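Learning to write letters again

Since I moved to Dultunport I write letters by hand, and I want to tell a little how it began. My old teacher Milovan Popescu does not use e-mail. When I left, he gave me his address on a piece of card and said he would wait until June, and after that he would be offended.

My first letter took me three evenings. In my own language I write quickly, but he asked for English, so that we can both practise. I made a draft, then I copied it, then I found a mistake in the second line and copied it again.
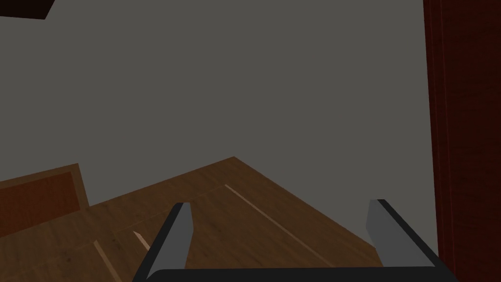

His answer came after 17 days. He had corrected my articles in green ink, very politely, and he asked what I eat and if the sea is loud at night. It is loud. I wrote two pages only about this.

Now I keep all his letters in order, with the date of arrival in the corner. My neighbour Azra Đorđević thinks it is a waste of stamps - she telephones her sister every morning and is happy.

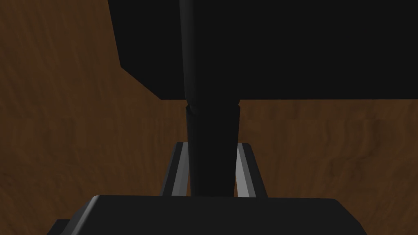
I tried different pens also. The cheap ones are better for me, because with a good pen I become afraid of the paper. The last letter went to the post on 20th April, and I forgot to answer his question about the bread.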